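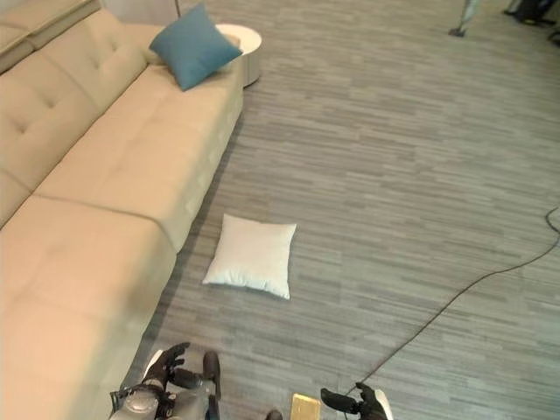
Ebere Obi asked last week whether you pick everything up off the floor first or start with the couch. Floor first. Always, in this unit. You can't square up a seat you're stepping over things to reach.

Courses > Household Skills > Handouts > Living room reset

Notes Topics Readings Contact

WEEK 5 — LOUNGE ROOM, SOFT FURNISHINGS

Bring to class: soft brush head, lint roller, 2 clean cloths.

Order of work
1. Floor. Cushions up, cables coiled or run along the wall.
2. Sofa. Brush top to bottom, backrest before seat. Tufted backs — go into each button with the small brush, dust sits there.
3. Seams and quilted edges. Crevice tool, low suction. Don't drag.
4. Cushions back last.

Cushion off the floor: check both sides, lint roll, tehn put back. White or cream ones get looked at near a window. A pale sofa like the beige one takes a coloured cushion well (teal, in our case), one at the end is plenty. Small bolster goes behind, against the arm.

Streaky grey carpet hides crumbs. Vacuum across the streaks, then along. Side table: lift it, don't shove it, drum bases leave a ring.

Spot cleaning — blot, no rubbing. Test patch somewhere hidden. Care label first, colour can lift. See reader p. 107 for the label symbols, p. 168 for stains, wich we didn't get to.

Amber Wainwright has the spare brush heads.

Recent handouts
Making a bed, hospital corners
Sorting the linen cupboard
Rugs and mats
Kitchen bench and sink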